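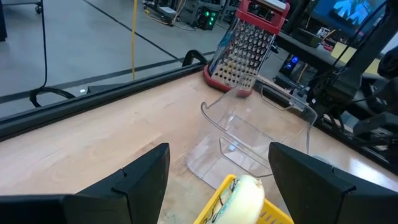

Blandine Boyer
Artistic Director, Dralville Chamber Music Society

The case for the small hall

When the city of Dralville announced in November that its subscription concerts would move to the new auditorium at Runonberg, the decision was presented as a matter of simple arithmetic. The present hall seats 84. The new one will seat several times that number. More people will hear more music, and the cost of each seat will fall. I do not dispute the figures. I believe, however, that they measure the wrong thing.

Chamber music was written for rooms. A string quartet playing a slow movement at its softest can fill a space of modest size without effort, and the listener in the last row hears the bow change direction. Put the same four players on a stage designed for a full orchestra and they must play louder, with broader gestures and less variety of color. Good musicians will adapt, but the audience will hear the adaptation.

Supporters of the move point out that our hall has been sold out for most of the past season, and that people on the waiting list have a fair complaint. They do. Our own list stood at 80 names when the last program was announced. The proper answer is to perform each program twice. The Bozkurt Quartet did this at Prullville for two seasons, with an early concert at 5 p.m. and a second at 8, and both were well attended. The early performance also drew families and older listeners who do not care to travel home late at night.

A second performance costs money, of course. Musicians must be paid for it, and the hall must be staffed and heated. Yet the city has set aside funds for an acoustic shell at Runonberg that would correct, in part, the very problem the move creates. A portion of that sum would pay for repeat performances here for several years. I would ask the council to publish both estimates side by side before it signs the agreement.

There is also the question of repertoire. A large auditorium needs familiar titles to fill it. Last season 25 of the works we presented had never been heard in this city, among them wind trios and early sonatas that few listeners would have chosen from a brochure. They came because they trusted the series, and because a ticket in a small hall did not feel like a great risk. I doubt that a manager with a thousand seats to sell could plan in the same way - nor would it be reasonable to expect it.

None of this is an argument against Runonberg itself. The region has needed a proper orchestral stage for a long time, and our society will gladly recommend its symphony concerts to our members. Choirs, too, will benefit from a platform that holds 100 singers in comfort. What I ask is that the chamber series remain where it is, under a separate budget line, with a review after two seasons. The council will take up the matter at its next session, and written comments from residents are accepted at the culture office until then.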